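Suvarna Fuzzy House Socks
Sold by Irkunham, item 1164

We have carried these socks through a good many winters now, and they are still the thing customers come back and ask for by name. They are thick and soft, with a brushed surface that feels a bit like an old blanket, and they come up high enough on the ankle that you won't get a draft when you're padding around the kitchen at 6 in the morning. Yamuna Nambiar picks the colors for us each year, and she has a real fondness for pale ones - mint, lavender, a sort of buttery cream - so that is mostly what you'll find.

Sizes: small, medium, large
Pack: 6 pairs, or the family box of 24
Care: cool wash, inside out, dry flat

Please do keep them out of the dryer, even on low! The fuzz mats down a little with wear, and we rather like them that way, but heat makes them stiff.

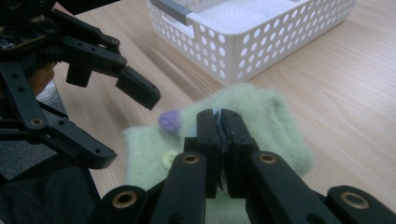 If you are washing several pairs together, fold each one with its mate as soon as it's dry, while you still remember which is which (the small and the medium look awfully alike in a pile). A loose fold is kinder to the cuffs than a tight ball.

Orders placed before noon go out the same afternoon, and exchanges for a different size are free through the end of February. Write to Raghavendra Rao at the Irkunham shop desk and he'll sort it out for you.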